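6 Running a demonstration for visitors

Section 6 covers open days, school visits and any other occasion when people from outside the site will handle the Catov grippers. For ordinary recording sessions, go back to section 4.

This section was last revised on 2023-08-14 and replaces the loose sheet that came with the first Weltdale kits.

6.1 Before the visit

1. Charge both grippers overnight. A gripper left on the shelf since the last visit should not be trusted to hold its charge, whatever the light says.

2. Check the marker on each gripper. The black and white pattern must be clean, flat and firmly fixed. Wipe it with a dry cloth. Do not use spray cleaner.

3. Open and close the fingers by hand ten times. If they catch or feel gritty, swap the gripper for a spare and put a tag on the faulty one.

4. Choose the demonstration area. It needs clear floor on which the wearer can take two or three steps in any direction, and one surface between knee and waist height to work on. Leave ordinary household things where they are if they are not in the way of people's feet.

5. Pick the objects. Use soft or light ones for the first go: pouches, folded cloths, empty bags. Keep glass, knives and anything over 7 kg out of reach for the whole visit.

6. Print the visitor sheet (Appendix C) and leave it by the door with a pen.

Note: The Manolakis head mount fits most adults with the strap at its middle setting. It is too large for younger children. They may use the grippers without the mount, and nothing is recorded.

6.2 Fitting the visitor

1. Ask the visitor to take off scarves, lanyards and long necklaces.

2. Fit the head mount first. Tighten it until it stays put when the visitor looks down at their own shoes.

3. Hand over the left gripper, then the right.

4. Run the cords along the forearms and check that the visitor can straighten both arms without pulling on them.

5. Ask the visitor to hold both grippers up in front of them, then lower them to working height. Watch the screen while they do this. Both markers should be picked up within a second or two.

CAUTION: Do not let a visitor walk about with a cord trailing below the knee. Stop them, take the grippers back and re-run the cord.

CAUTION: Fingers can be pinched between the jaws. Tell every visitor this, including adults, before the first gripper is handed over.

6.3 The demonstration

Allow 36 minutes for a group, including fitting. One person wears the equipment at a time and the rest stand behind the line on the floor.

1. Start the recording from the Flollton screen and wait for the tone.

2. Ask the visitor to stand facing the work surface and look at it. They should look where they mean to work. People new to this tend to look up at whoever is talking to them, so keep quiet once they have begun.

3. Give one plain instruction, such as "pick up the pouch and put it down at the other end". 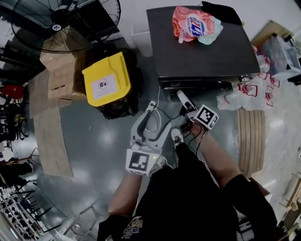
4. Let them try it at their own pace. A first attempt is nearly always slow and a bit clumsy, and that is fine. Do not take hold of their arm to guide them.

5. If the object is dropped on the floor, leave it there. Stop the recording, pick it up yourself and start again from step 1.

6. After three goes, or sooner if they have had enough, stop the recording and take the grippers back, right one first.

7. Play the last recording back for the group. This is the part most visitors ask questions about — leave time for it.

Note: The counter on the screen runs to 100 and then goes back to zero. Earlier recordings are not lost.

6.4 If something goes wrong

Error 109 on the screen: one marker has been out of view for too long. Ask the visitor to bring both hands forward. If the message stays, wipe the marker.

No tone at the start: check the sound on the screen unit before anything else.

The picture on the screen tilts: the head mount has slipped. Stop, refit it and record again.

The visitor feels dizzy or unwell: stop at once, remove the head mount and find them a chair.

6.5 After the visit

1. Wipe the head mount and both handles.

2. Delete any recording from a visitor who has not signed the sheet.

3. Coil the cords loosely. Do not wrap them round the grippers.

4. Put both grippers back on charge and write the visit up in the log.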